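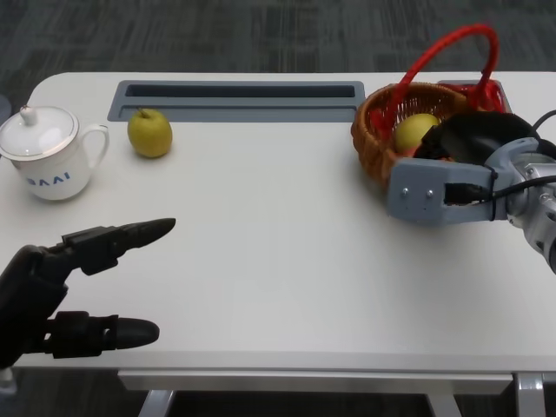
Judora meeting table, white

The Judora is a fixed-height table with rounded corners and a matte white top. It is supplied flat, with the legs packed separately. Assembly needs two people and the hex key in the box, and takes 30 minutes.

Load and care
Maximum spread load is 83 kg. Wipe with a damp cloth and mild soap; do not use bleach or scouring pads. Marks from marker pens
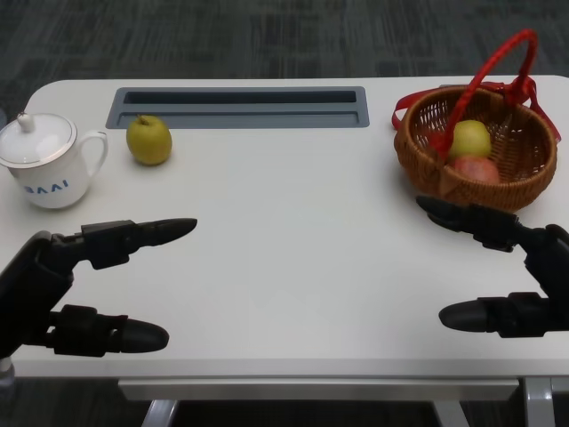 should be treated within the hour — older ones may need a second pass.

Delivery
Lead time is 6 weeks from order. Orders placed in October ship from the Lazăr depot. Matching Ellen chairs are sold separately and can travel on the same pallet.
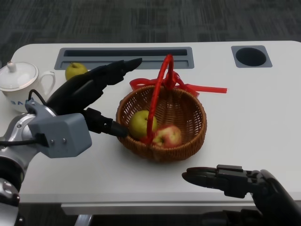 Postilus
Product editor, office furniture

Stock at last update: 1,401 tops, all finishes. Spare feet and leg bolts are kept for the full range. Quote the code on the underside of the top when ordering parts.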